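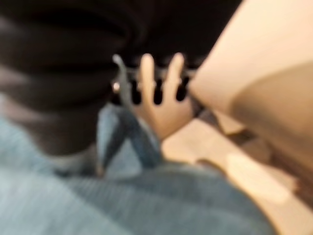 Anil Achari says he gave up on the arm twice before July and only came back to it when the shop got a decent bench. It still drops things, he adds, but he can now fix it with parts he printed the same evening.

Wed 6 November
By Skosham Workshop

Search this site Enter keywords Go

Skosham, the shared workshop on Gilbert Street, today released the plans for Flurnuvach, a home-built robot arm for handling cloth. The files cover the wrist, the printed fingers and the wiring, along with a parts list that comes to $142 without the motors. The build took more than 800 hours of evening and weekend work.
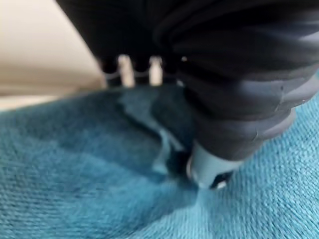 Cloth was the hard part from the start. A towel slides, folds over on itself and never sits the same way, so stiff fingers kept closing on air. Members went through several designs before settling on a ribbed black gripper body with a light gray tip, which presses down into the fabric and bunches it. The tip is a separate file in the download – it is the piece most builders will want to change.

The control software was written at the workshop and runs on an old laptop. Hedov, a parts supplier, lent 2 motors for the first tests and will stock the bearing kit through the winter.

Skosham will hold an open bench night for anyone building their own. Bring a laptop and whatever you have finished so far – half a wrist is fine. Places are free but should be booked at the front desk.

Contact: Skosham Workshop press desk, Gilbert Street | © Skosham Workshop | Back to top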